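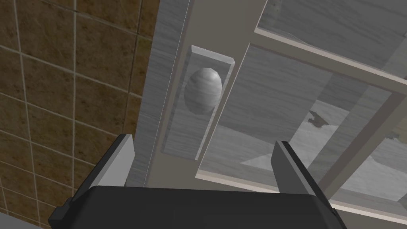 Section 4. Installing the Under-Cabinet Lighting Kit

Trengate Low-Voltage Series. Revised 2020-01-13.

Read this section through before you open the hardware bag. The kit contains light bars, link cables, a Jallside driver, a wall dimmer, mounting clips, and screws. Tools are not supplied.

CAUTION: The driver plugs into a standard grounded outlet. Do not cut off the plug and wire it into a junction box. Hard-wired installation requires the Stevell adapter plate, covered in Section 6.

4.1 Planning the layout

1. Measure the clear width of each cabinet bottom between the side panels.
2. Place the bars end to end on the counter in the order they will be mounted. Bars joined directly need no link cable.
3. Choose the driver location. It must be in open air, not inside insulation, with 50 mm of free space on all sides.
4. Check the total cable length from the driver to the last bar. Longer runs cause the end bars to dim.

Note: Mount bars toward the front of the cabinet. Bars placed at the back light the wall well but leave the working edge of the counter in shadow.

4.2 Mounting the clips 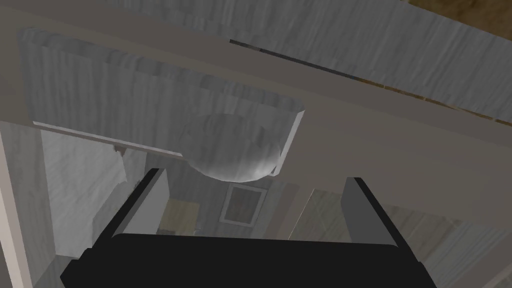 Clips must sit flat on the mounting surface. If one end is raised, the bar will twist when it is pressed in and the end contact may open. Look at the cabinet from below before marking any holes. Where the underside has a recessed section set into a wider band, fix all the clips for one bar at the same level – either inside the recess or on the band, never across the step. A bar mounted inside a recess must leave 10 mm between its end cap and the recess wall so the connector can be released.

1. Mark the clip positions in pencil. Use two clips per bar.
2. Drill pilot holes. Put tape on the bit as a depth stop.
3. Drive the screws by hand until the clip no longer turns. Do not overtighten.
4. Press the bar into the clips until both sides snap.

CAUTION: Check the thickness of the panel before drilling. The supplied screws will break through thin panels.

4.3 Doors and hardware

Open and close every door near the lights once the bars are in place. The door, its hinges, and any hardware must clear the bars and cables through the full swing. If a door touches a bar, move the bar back and repeat the check. 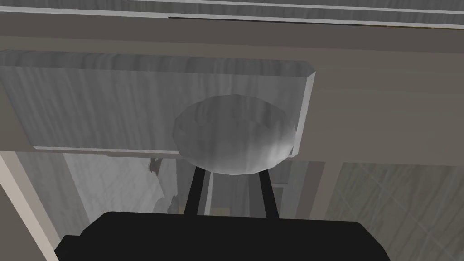
Figure 4-3. Rounded knob.

4.4 Connecting the driver

1. Leave the driver unplugged.
2. Connect the first bar to the driver lead. The plug fits one way only.
3. Secure the cable with the adhesive saddles. Clean the surface first and let it dry.
4. Plug in the driver and set the dimmer to 100 percent. All bars should light evenly.
5. Turn the dimmer down to 50 percent and check for flicker.

If one bar stays dark, unplug the driver and reseat the connector ahead of that bar. If all bars stay dark, see Ghaffari dimmer pairing, Section 5.2.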